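3.2 What the listeners made of the overture

I'll admit I went in expecting the Flitmont recording to win easily. It's the one I grew up with, and the brass on it still makes me grin! So we played 30 people the overture from both sets (Flitmont first for half of them, Larnix first for the rest) and asked them to write down whatever came to mind. We did this in May at the Mukstead opera house, in the small rehearsal room with the good speakers.

Well, they liked Larnix better. The word that kept turning up in the notes was "breathing," and I think I know what they meant, because the strings on that set hang back a little before the big tune comes home. Only 5 listeners brought up the brass at all, which hurt my feelings a bit.

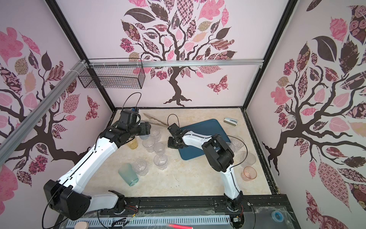 Figure 2. Tabletop with two robot arms, cups and kitchen items, and tree-patterned wallpaper.

The singers were another story. Once we got to the first-act duet, 12 people switched over to Flitmont, and most of them named the soprano as the reason. I'd have switched too. Her soft high notes are just lovely, and the Larnix engineers put their soprano too far behind the woodwinds for my taste. I come back to that balance problem in Section 4.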